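Mirkport Library Opens Cable Sorting Table

26 September 2024
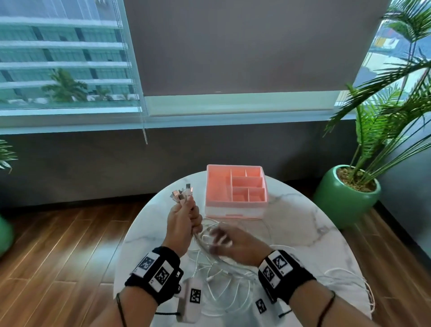

Mirkport Public Library will accept unwanted charging and data cables at its Jula Street branch through the end of next month. The drop box is inside the main entrance. Contents are emptied onto a round table in the reading room and sorted by connector type before testing. White cords make up most of a typical batch and tangle easily, so sorters pull the connector ends together in one fist, silver USB plugs with the odd pinkish-gold one, and work the loose strands free with the other hand. A pink desk organizer at the back of the table has one large open section and a grid of smaller cells.

Each cable is tested for charging and then for data transfer. Those that pass both tests are coiled, tied and labeled by length. Cables with split jackets or exposed wire are not tested and go directly to scrap, which is collected every two weeks by Zostison, a local recycler.

The library received nearly 12 pounds of cable in the first five days. Power bricks are accepted if the rating label is legible. Extension cords, batteries and printer cables are not -- these should go to the Mujić Road transfer station.

Sorted cables can be picked up free of charge at the front desk, limit two per visit. The desk closes at 7 p.m.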